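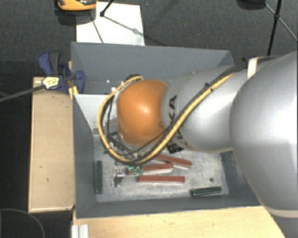 Vuscombe Stores Group – notes of the monthly meeting, April

Present: stores, goods in, packing, maintenance, buying. Apologies from the Skinon site. Started at 10 past two.

1. Last month's notes
Agreed, apart from the line saying the racking labels were "nearly finished". Packing asked for this to read "started".

2. Grey bins
Buying has a quote from Bepari for replacing the deep grey bins across both sites. The case made is that the floors are scuffed and worn bright in patches. Stores asked what harm a scuffed floor does to a block. No answer was offered beyond appearance. Goods in said the tall sloping sides are more of a nuisance than the floor, as anyone short has to lean right in to reach the last few pieces, and the Bepari bin is the same shape.
The saving claimed in the quote is 33 per cent over its life. The meeting could not find out what this was 33 per cent of. Buying to ask.
Decision: no order. Maintenance may have 2 bins on trial if Bepari will lend them free of charge.

3. Red blocks
Stores would like the red rectangular blocks kept in a bin of their own. At present they go back in wherever there is room, and the last stock check was out by about 300. Packing doubted that a separate bin would cure this, given that the blue trays were separated last year and are still wrong. Goods in pointed out that a bin with only a few blocks in the bottom takes the same floor space as a full one.
A long discussion followed on whether a part-empty bin should be topped up or run down first. Not settled. Stores to try running down on one aisle and bring the figures – proper figures this time, not an impression.

4. Jendora labels
The Jendora sample labels were passed round. They peel at the corners. Buying was told by the supplier that this improves once the labels have been on for a while. Maintenance has stuck one inside a bin and one outside and will report.

5. Any other business
Packing asked again for a second broom. Buying to order.
The bin lids ordered in error are still behind the roller door. Goods in to send them back or find out who wants them.

Closed 3.25. Next meeting in May, same room unless told otherwise.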